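Steamer Task Kit - Jallbridge Robot Club

Price: 400 to schools, or borrow it free for 5 weeks if you're a member club.

I put this kit together with Nuria Iglesias after our November session, when the juniors got bored of stacking blocks and wanted to do something with dinner in it. You get the electric steamer with its steel insert and glass lid, a plain white plate, the task cards and Nuria's score sheets (the second version, the first had the lid points wrong - sorry, Ryan!). Arms and grippers are your own. We run ours on a two-arm bench. 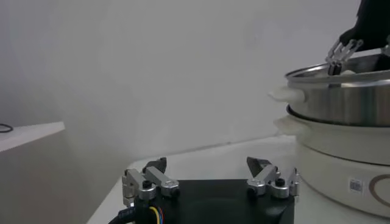
Can we use it with only one arm?
Cards one to three work fine with a single arm, but the lid and plate cards need two.

The buns are the fun bit. They squash, they stick, and a team that has been clamping everything at full force soon learns to turn it down. Buy your own, any frozen ones will do, and do your practice runs with the power off please. Baltasar Calvo's group did the whole plate card in one evening and I'm still a bit jealous.

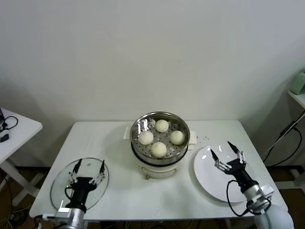

Four buns in the basket, lid off, plate to the right.

Spare lids are kept in stock, order code 404. Loans go out from the Malabanan Road workshop, so ask Aitana Sepúlveda for a slot and bring a box to carry it home in.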